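Teaching a two-arm cell to hang and take down small laundry

Part 3: The clip rack

Part 2 covered flat folding of hand towels. This part covers the hanging rack with spring clips, a chore that takes a person very little attention and takes our cell a great deal of setup. The procedure was written for the Skeltuta bench with the Prustarora motion package. It should carry over to any pair of parallel grippers with a camera at each wrist, provided you redo the offsets in step 2.

Readers who want the short answer on whether the machine can do this chore yet: it can take items down from a clip rack reliably enough to leave alone for a few minutes. Hanging them up still needs someone standing by.

What you need

Two arms with parallel grippers, calibrated to each other
A wrist camera on each arm
A clip rack with a rigid bar
Small knit items of one kind for the first runs
One soft item, such as a towel, as a drop surface
Prustarora 2 or later, with the Uvusar grasp planner installed
A lint roller

Before you start

Fix the rack so that the bar cannot swing. A rack that hangs from a single center hook will rotate when the gripper touches it, and every clip position recorded before that contact is then useless. We tried compensating in software and gave up. Clamp it at both ends.

Check that both arms can reach the full length of the bar without the elbows crossing. If they cannot, assign half of the bar to each arm and keep the handoff zone off the rack entirely.

Set the grip force limit low. The default in the Suvarna profile is meant for boxed goods and will bend a wire hook on the first closed-loop correction. Once a hook is bent the clip hangs at a new angle, and the planner will treat it as a different object.

Step 1. Map the bar

Drive one wrist camera along the bar at a constant standoff and save a view at each loop. Keep the bar in the upper part of the view so that the clip and the hanging item both stay visible below it. Run the pass once in each direction. The two passes should agree on the loop positions. If they don't, the clamps are loose.

Record the loops, and only the loops, as fixed points. Clips turn on their hooks and should be located again before every grasp.
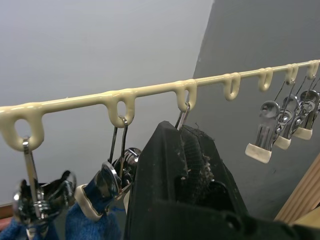 Clip localization is the part of this job that fails most often, and the reasons are mostly optical. Bright metal returns a different highlight from every angle, so a depth estimate taken on the body of the clip can jump between one view and the next. The chrome clips overlap one another toward the far end of the rack, and a detector trained on single clips will merge them. The cream tips on the jaws are a better target. They are matched closely in color to the bar, so limit the search to a region below the loops or the detector will lock onto the bar coating. In our runs this one change did more for the success rate than retraining.

Fabric is the second problem. A soft blue knit has few hard edges, and the line where the jaw ends and the cloth begins is easy to misplace. Use the jaw tip as the reference and treat the cloth as anything that hangs below it.

Step 2. Set the approach offsets

Define the approach in the frame of the loop, with the vertical axis pointing down.

a. Bring the gripper up from below with the fingers open. A side approach pushes the neighboring clips.
b. Stop short of the bar. Contact with the bar is an abort condition, even when the arm could push through it.
c. Center the opening on the hook wire. Correct left and right only. Do not correct rotation while the wire is between the fingers.
d. Close to the width of the clip handles plus a small margin, then stop and take another view.

The second view in d costs time, and you will be tempted to drop it. Keep it until you have a full session without a missed clip.

Step 3. Open the clip

A spring clip needs more force at the start of travel than most grasp planners expect. Uvusar reads the rise in motor current as a completed grasp and stops closing. Override this by setting the completion test to finger width. The force ceiling from the setup section still applies, so if the clip will not open below that ceiling, the contact point is too close to the spring. Back off, move toward the handle ends, and try again. Allow two retries. After that the clip has usually turned too far, and a fresh view is needed.

Step 4. Support the item with the second arm

For take-down, position the second gripper under the item before the clip opens. Pinch the cloth lightly below the jaw. If you let the item drop, it will land somewhere on the towel in an unknown shape and you have traded one hard grasp for another.

For hanging, the order is reversed. The second arm holds the top hem of the item flat and feeds it into the open jaw. The hem must extend past the jaw tip on both sides. This is where we still lose most of our attempts: the knit curls as it enters and the clip closes on a single layer or on nothing.

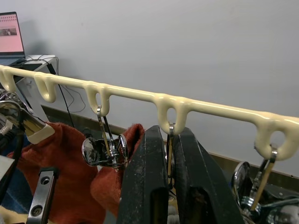 Step 5. Release and confirm

Release slowly. A fast release lets the hook swing, and the next approach will have to wait for it to settle. After release, retreat straight down until the fingers are clear of the clip, and only then move sideways.

Confirm the result by looking at the cloth. The clip looks nearly the same whether it holds something or not, particularly when seen end on. For hanging, tug the item downward once at very low force and check that it stays within the expected region.

Maintenance

Knit items shed. Lint collects on the finger pads and along the upper edges of the gripper, and it lowers friction on thin cloth before you would notice it by eye. Roll the pads clean at the start of each session and again whenever pinch failures appear in a cluster. Do not use solvent on mesh pads.

Check cable slack at the wrist with the arm at the far end of the bar. Our 399 log entries for this task include 5 aborts traced to a cable pulling the wrist off axis, and all of them were first blamed on vision.

Troubleshooting

Gripper closes beside the clip: loop map is stale. Repeat step 1.
Neighboring clip moves during approach: fingers are opening too wide. Reduce the opening before entering the row.
Planner reports a grasp but the clip stays shut: the current-based completion test is still active.
Item falls on release: the second arm pinched too low and the cloth rotated out of the jaw.

Part 4 covers pairing and stacking after take-down.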